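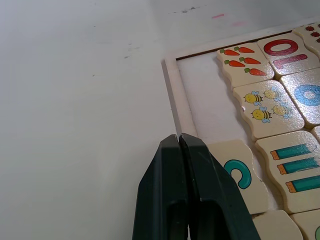

Akville Toy and Puzzle Library
Progress report to the Liltach Fund
01/04/2019

Summary

The library stayed open through the whole reporting period and lent 3591 items. Membership stands at 606 families. The grant has gone mainly on rent, replacement stock and the wages of our part-time desk assistant. We are slightly under budget on stock and over on heating.

Lending

Puzzles and building sets are still the most borrowed. Board games picked up after we moved them to the shelf by the door. Ride-on toys went down, mostly due to the weather, and we expect them to go out again in spring. Late returns are still a problem. We now send a text message before the due date and have stopped charging fines to families on the reduced rate.

Cusov branch

The branch at Cusov opened later than planned. The landlord had to replace the wiring in the back room and we could not move shelving in until that was signed off. It is now open 2 afternoons a week. Borrowing there is low so far. Most of the families who come live within walking distance, and we have not yet reached the new housing on the far side of the rail line. Flyers went to the clinic and to both elementary schools.

Stock and repairs

Sets with missing pieces are checked when they come back and are held until the piece turns up or can be replaced. We withdrew 5 large items that could not be repaired safely. The Iwasaki catalog system is in use at both sites and members can reserve from home. Moving the old card records over took longer than we had allowed for, and almost all of the staff training hours went into it. A few older records still have the wrong age range on them.

Spending

Heating went over because the boiler at Akville ran on a faulty timer for part of the winter. The timer has been replaced. We ask to move the unspent stock money to cover the difference. A revised budget sheet is attached.

Next period

We plan to add a third afternoon at Cusov if borrowing rises, finish correcting the catalog, and run a member survey. Survey results will be sent to the Fund in June with the next report.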